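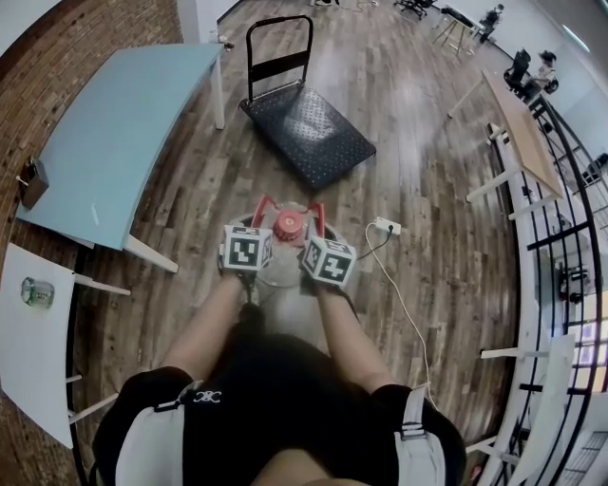

In December I wanted to bring the small gas cylinder home from the shop by myself. Before, my cousin Obinna Adeyemi always did it with his car, but he moved to another city and now I have only a folding cart and my two arms.

The cart I bought from a store called Baptista. It has a flat deck with many small holes, and a handle that folds down. I paid 106 for it, and for one week I thought it was too much money for a thing that sits behind the door. Now I use it for everything: water bottles, soil for the balcony, the old printer that I finally gave away.

The walk from the shop to my building is 458 steps. I know this number from my phone and I am a little proud of it. The street is not bad, but near the pharmacy the sidewalk is broken, and a round thing on a flat deck wants to move. The first time I put the cylinder on the cart with nothing to hold it, and I walked so slowly that an old man with a cane passed me and wished me good evening.

My neighbor Modupe Amadi told me to use two straps, one low and one a little below the collar, and to pull both toward the handle. She also told me to keep the cylinder standing up, never lying down, and to check that the valve is closed before I move it. I put a piece of rubber mat under it too. It was left over from the bathroom and it grips very well on those small holes.

Lifting it onto the cart is still the part I like least. I bend my knees, I hold the cylinder close to my body with both hands, and I do not hurry. I also try to clear the floor first. I have a bad habit of leaving extension cords where I walk, and last month I almost fell on one with a full bag of rice.

Next I want to find softer wheels. The ones I have are hard and make a terrible noise on the wooden floor, and Modupe lives exactly under me. She says she does not mind, but she says it very politely. If you know wheels that fit this kind of cart, please write to me in the comments.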